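Rakness Pond Notes - README

What you have here is a set of notes from family fishing outings at stocked pay ponds, typed up as one table so that anyone planning a day out with kids can sort and compare. It started as a spreadsheet for my own use, then two neighbors wanted copies, and it has grown ever since. I love these places and I hope the notes get more people out to them!

Last updated: Tuesday, February 11, 2020

What's in it

The main table is catches.csv, with 1,935 rows. Each row is one fish landed by one person on one visit. There is a second table, visits.csv, with 150 rows, one for each trip to a pond. You can join the two on visit_id.

Three ponds are covered:

Grusano - trout, plus a few catfish in the lower pond. Flat banks, good for strollers.
Mundier - trout only. Steeper, more shade, and a great snack counter.
Serra - catfish and bluegill. You can let the bluegill go, but the catfish have to be kept.

Of the fish in the table, 907 came from Grusano. It was the closest one for us, so it gets the most visits, and you should keep that in mind before you decide it is the best pond of the three. (It might be, though. The lower pond in the evening is wonderful.)

Columns in catches.csv

visit_id: matches visits.csv
pond: grusano, mundier or serra
species: trout, catfish, bluegill or unknown
length_in: length in inches, nose to tail, to the nearest half inch
bait: what was on the hook, in plain words
kept: yes or no
age_group: adult, teen, kid or little (little means under six)
notes: anything else, often blank

Columns in visits.csv

visit_id: one per trip
month: month and year only, no day
weather: clear, cloudy, rain, windy
people: how many in the group had a rod
gate_fee: total paid to get in, in dollars
fish_fee: total paid for fish by length or by weight
cleaning_fee: total paid for cleaning, zero if we did it at home
rental: yes if we rented rods
coupon: yes or no

How the lengths were measured

At Grusano and Mundier the staff lay each fish on a board and call out the length, and that is the number we wrote down. At Serra they charge by weight, so we used our own tape. Wiggly bluegill are hard to measure! Treat anything under five inches at Serra as a good guess.

If a fish got away at the bank it is not in the table. I went back and forth on this and decided that a fish has to touch the grass to count.

Where the files live

The tables are backed up every month. A printed copy goes in the tackle box, in a zip bag, and that one has saved me more than once when my phone was dead. 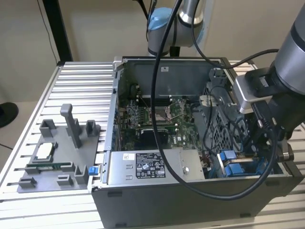
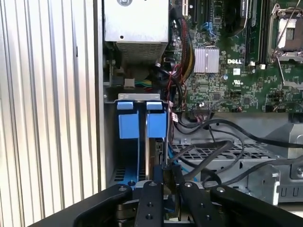
Cleaning up the data

Paper notes get wet, and some of ours got very wet. When a number could not be read, the cell was left blank. I did not fill any in from memory. There are 130 rows with no length, nearly all from one rainy spring at Mundier, and they are still worth keeping for the bait and species columns.

Bait names were a mess at the start. "Dough," "bait dough," "the pink stuff" and "pink" are now all "dough." Worms are "worm" no matter what kind. Corn is "corn." If you find something odd in that column, like "hot dog," it is real. It worked well on catfish.

Things you can do with it

Work out what a trip will cost. The fees in visits.csv are the part people like most. Since many ponds make you keep what you catch, a good day can run up a bigger bill than you planned, and the table gives you a fair idea of how fast it adds up. We now set a limit of two fish per kid and bring cookies for when the limit is reached.

Pick a bait for your first trip. Sort by pond, then by bait, and see what comes up. For trout it is dough by a mile.

Pick a month. The hot part of summer is slow at Mundier and just fine at Serra.

Give it to a kid for a school project. A fourth grader made bar charts from an early version and they were terrific - the colors alone!

Things it can't tell you

It doesn't record how long we fished, only what we caught. I wish I had kept start and stop times from the beginning, but by the time I thought of it there were years of trips without them. So please don't work out fish per hour from this.

It is mostly one family and friends, with the same few rods. Somebody who knows what they're doing would get other numbers.

Prices change. The fees are what we paid that day, with coupons already taken off. Call ahead before you load up the car.

Visits where we caught nothing are in visits.csv but have no rows in catches.csv. If you start from the catches table you will miss them and every pond will look a little better than it is. There aren't many of them, but one was a birthday.

Known problems

A few early Serra rows list "catfish" with kept = no. The pond had a different rule that first season, so they are correct.

Two visits in the fall have the same weather note copied over. One of them must be wrong and I can't tell which.

The age_group column goes by age on the day of the trip, so the same child moves from little to kid to teen over time. There are no names anywhere in the files, and please don't add any if you send me rows.

Sending in your own trips

Please do! Copy the two header rows, fill in what you have, and leave the rest blank. Half a trip is better than none. If your pond isn't one of the three, send it anyway and tell me whether they charge by length or weight. I'm hoping to add a fourth pond before the spring stocking.

Use

Share it, print it, change it, whatever you like. If you pass it on, keep this README with the tables so the next person knows about the blanks and the Serra catfish.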